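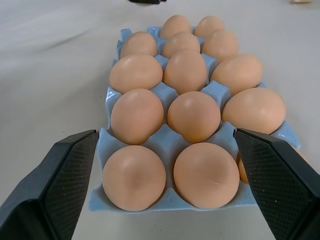

*brown eggs, blue tray*

**Carnwood: how much of the harbor is real?**

**wellmendonca:** Finally watched Carnwood last night and I can't stop thinking about the harbor scene. I figured they shot in a real port, but my brother swears it's all digital (he also thought the dog was digital, so...). Anybody know?

**hanane_b:** The pier is real, everything past it is painted! Felteo put up a breakdown reel and the ships, the hills, even the far wall are all added in. Gorgeous work.

**ehabN:** Gorgeous until the fog clears. Then the water looks like gelatin. I paid for a ticket, I get to complain.

**hanane_b:** You said the same thing about Chraibi and that was a real lake, Ehab.

**ehabN:** Fine, it was a bad-looking lake.

**youssra.k:** I'm sort of with Ehab on the water, but only in the wide shot. Up close, when she's climbing down to the boat, I totally bought it. Does the reel say how many shots they did?

**hanane_b:** 31 for the harbor, and the storm is a separate reel that's supposed to go up in February.

**wellmendonca:** Wow, I would've guessed 2 or 3! So my brother was right. Not telling him.

**hshawky:** I still say models beat all of this. Wunard built its whole town in miniature and I'd watch that again tomorrow.

**ehabN:** Wunard's town had a visible seam down the main street, Hicham.

**hshawky:** I like the seam.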